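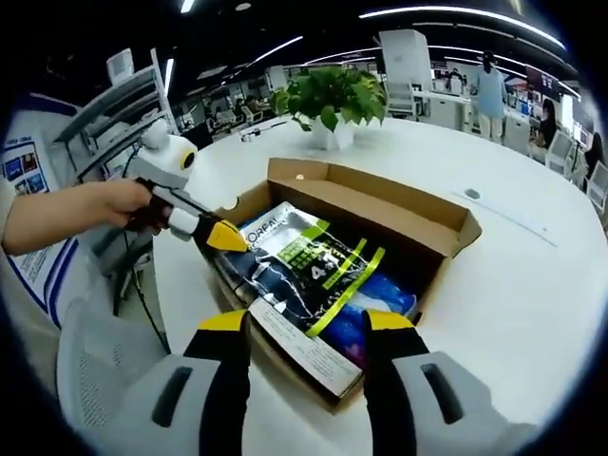

I've packed 26 boxes since January, mostly for my niece at college and a few for my mum, and I've got fussier with every single one! My first rule is to get the job up onto a table, because packing on the carpet does dreadful things to my knees. A big round white one is lovely if you can borrow it, and you don't have to clear it completely (the potted plant can stay behind the box, it isn't hurting anyone). Fold the lid right back before you start or it'll flop down on your hands. Shiny pouches go in flat, and I leave any printed card on top so it's the first thing to come out.

Wet wipes are the thing I get asked about most. I squeeze the pack gently, check the sticky flap is properly shut, then tip it in at a slant, one end first – it slides down past the cardboard much more easily that way. If the flap looks tired, put a strip of tape over it. 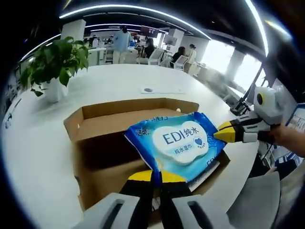 Remedios Benítez

Soft packs are brilliant for filling gaps, so I save them until the bottles and jars are in. Don't ram them down, though! I once burst a refill pouch all over 2 good tea towels and the whole lot smelt of coconut for weeks.

Before you tape up, pull the flaps upright and have one last look into the corners. Then look over the table too, right round the sides of the box, as that's where the small crumply bits hide.
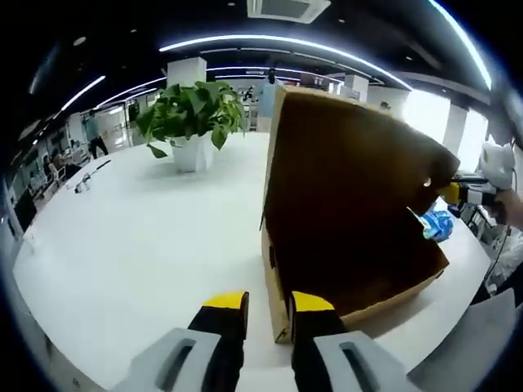
Taping it shut

Do the middle seam first, then run your tape a hand's width down each end. I go over the bottom seam twice if there's anything heavy inside. Write the address on the top only, in thick pen, and pop a second copy of it inside on a scrap of paper.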